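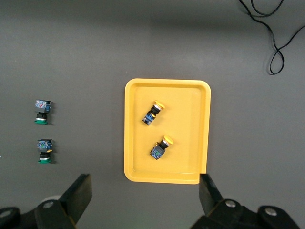 One reader of the last gallery wrote in to ask why anyone would sort push buttons by color when the part that wears out is the contact block behind them. It's a reasonable point, and several others from the Trestcombe list agreed with it. The blocks on most of the buttons we handle can be swapped between heads, so a yellow head and a green head may well end up with the same block on the back.

We still sort by color first. When a panel comes in for rebuilding, the drawing calls for a color and a position, and that is how people ask for the part. The block gets checked afterward at the bench, with a meter, and changed if it fails.

This page covers the switch sorting we did at the Ulevcombe workshop in October, on the parts that came out of the old Edberg packing line. There were 79 push buttons in the crates. After testing, 51 were good enough to go back on the shelf. The rest were stripped for rings, caps and terminal screws.

**Yellow, in the tray**

Two buttons with yellow caps, laid on their sides in a shallow yellow tray. The blue part on each is the contact block, and the silver ring sits just behind the cap.

**Green, on the table**

Two with green at the end opposite the block, standing to the left of the tray. They have the same black body and silver ring as the yellow ones.

**Notes on the sorting**

- Trays are for one color at a time. Mixed trays were tried in the spring and everything had to be sorted again.
- Check the terminal screws before testing. A loose screw gives a bad reading, and we threw out 5 good blocks that way before somebody noticed.
- Wipe the caps with a damp cloth only. Solvent clouds the plastic, and yellow shows it worst.
- Keep the locking ring with its own button. The threads look alike across makers but they don't all match.
- Write the test result on tape and put the tape on the body, never on the cap.

The whole job took around 2 afternoons, most of it spent on cleaning. Red buttons were left for later – they go through a separate check for emergency stop use, and we don't reuse any that came off a machine without its paperwork.

The shelf labels follow the Ó Briain parts list, with the color first, then the contact type, then the bin number. Anyone collecting parts for a panel should take them from the front of the bin and mark the sheet on the door.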